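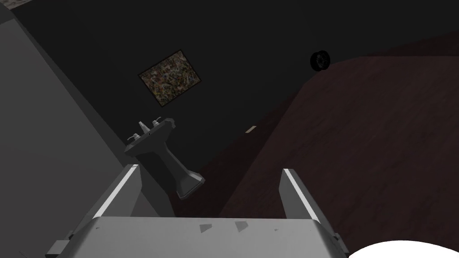

The simulated bathroom is the last environment in the course and the one most students fail first. It has a pedestal sink, a framed picture and a reddish-brown floor, and the arm that has to work in it carries a two-fingered gripper with a palm plate wider than many of the gaps it is sent through. By the time the teams reach it they have spent 14 weeks on perception, motion planning and control, and most arrive with code that performs well in an open room.

The course is run at Kulik Polytechnic as a final-year option in mechatronics. It is assessed by competition, in the sense that every team submits to the same queue, is run against the same hidden layouts and sees its score posted on the same board. Enrolment is capped at 14 teams, and this year all places were taken. Half the students come from mechanical engineering, the remainder from software, and the teams are mixed by the teaching staff before the first lab.

All of the work is done in Ternow, a rigid-body simulator the department has maintained in-house for several years. Ternow was written for a different purpose, the modelling of grain-handling equipment, and some of that history persists. Its contact solver is strong on friction and stacked loads. Its rendering is plain. Surfaces are mostly flat greys with simple shading, and a student who wants texture has to supply it. The department has declined to replace the renderer on the grounds that teams would spend the lab hours on appearance.

The view the students work from is supplied by a virtual camera mounted behind and above the gripper mechanism. It moves with the wrist. When the wrist rolls, the horizon rolls with it, and walls and floor arrive in the controller as steep diagonals. This is the first difficulty of the bathroom task and it accounts for a large share of early failures. A segmentation routine that takes the lower part of each image to be floor will pass every test in the first two environments, where the wrist is kept level, and will then label a wall as floor as soon as the arm tilts to reach past the sink.

The standard remedy is to carry the wrist orientation through from the joint encoders and rotate the image, or the features drawn from it, into a gravity-aligned reference before any labelling is done. The lecture notes cover this in week three. Teams that skipped the exercise at the time tend to rediscover it in week 12. One team this year took another route and trained its labeller on randomly rolled images, which worked at the cost of a longer training run and a heavier model. Both methods were accepted. The marking scheme does not reward one over the other, although the time limit penalises slow inference.

The second difficulty is the gripper itself. The fingers are tall slabs set at the edges of the useful part of the view, and they block a portion of whatever stands beyond them. A sink seen between the fingers is seldom seen whole. Its foot may sit behind one finger while its basin is in clear view, and an estimator fitted to the visible part alone will place the column in the wrong position. Since the finger geometry is known and the opening is reported at every step, the occluded region can be computed and masked. Most teams do this. Fewer go on to treat the masked region as unknown space, and the distinction matters. Masked pixels that are simply dropped become free space in the occupancy grid, and the planner will route the elbow through them.

The third is proximity. Fixtures close to the palm appear as large, smooth, untextured shapes, and a feature detector tuned for corners and edges has little to work with. White fixtures are the worst case. Several teams recorded collisions with objects that had been in view for many steps and had produced no usable features at any of them. The teaching staff regard this as one of the more useful lessons in the course, as glossy white ceramic causes similar trouble for depth sensors on hardware.

Scoring is simple by design. Each submission is run on 5 hidden layouts. In each, the arm must move from a start pose to a target region with the gripper open, close on a specified item, and withdraw to a safe pose. Points are awarded for reaching the region, for a stable grasp and for a clean withdrawal. Contact with any fixture deducts points in proportion to the impulse, and a contact above a set threshold ends the run. Layouts are drawn from a pool of 3,000, generated by varying the position of the fixtures, the wall colours and the pictures on the walls.

The pictures were a late addition to the generator. In earlier years the walls were left bare, and students learned that any dense texture in the image belonged to a target item. Once that shortcut was noticed in the submitted code, framed prints with busy, mottled patterns were added to the layouts. Average scores fell in that first year and have since recovered. The staff have other distractors in reserve - mirrors are the most often mentioned, and the most often postponed, as Ternow does not handle reflections at a useful speed.

Compute is the recurring constraint. Runs are queued on a small cluster shared with two research groups, and in the final week the wait can exceed the length of a lab session. Teams are advised to test locally at reduced physics rates, with the warning that contact behaviour changes when the time step is lengthened. A grasp that holds at the coarse step may slip at the fine one. The reverse also occurs and is harder to diagnose, as the team has usually abandoned the grasp by then.

The Farías Prize, a modest sum and a place on the departmental shield, goes to the team with the highest combined score across all three environments. The winning entry this year was not the top scorer in the bathroom. It placed second there, with a conservative planner that held the arm well away from every surface and gave up a few targets it judged unreachable. The top bathroom entry reached more of them, but lost ground in the first environment through a units error in its speed limiter, found after the submission date had passed.

Students occasionally ask why the course does not finish on a physical arm. The department owns 2, both committed to postgraduate projects for most of the year, and neither could survive the collision rate of a typical mid-semester submission. From April, teams with a qualifying score may book supervised hours on one of them, fitted with a gripper of similar proportions. Transfer has been mixed. Free-space motion carries over with little adjustment, while grasping generally requires retuning of closing force and approach speed. The friction values in Ternow were measured on dry, clean samples, and the workshop's test items are neither.

A kitchen environment is in preparation under the working title Flillis. It will introduce drawers and hinged doors, which the current scoring code cannot evaluate because it treats every fixture as static. Two former students have been hired over the break to rewrite that section. The present environments will remain in use, with a fresh pool of layouts, and the roll-angle exercise in week three will become compulsory and carry marks. Applications for the next intake are made through the faculty's elective portal, and prospective students are expected to have passed the second-year dynamics unit and to be comfortable reading other people's C++.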